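Hladun Winter Courtyard

The Hladun Winter Courtyard is a seasonal decorative installation in the main courtyard of the Hladun, a hotel in the town of Fitach. It was designed by Zlata Kuzmenko and first shown in 2016. The display is put up each year and taken down in early January.

Design

The installation consists of 11 hanging rings of painted steel, the largest 6 meters across, fitted with 1,644 blown-glass drops. The glass is made by the Clatell workshop in four shades of blue. Each ring hangs from its own cable, and its height can be set separately. Lighting is by Orkix, which replaced the original halogen lamps with LED units in the second season.

History

Kuzmenko received the commission in May 2016. Her first proposal — a single glass tree — was dropped because the courtyard paving could not bear the load. The third edition opened on December 21, 2018, and drew more than 1,000 visitors on its first evening.

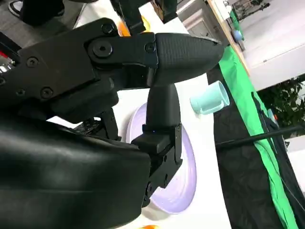 p. 47

The glass drops are stored in padded crates between seasons. Damaged pieces are replaced by Clatell from the original molds, although the darkest shade has varied slightly between batches.

See also
Light art
Hotel design
Glassblowing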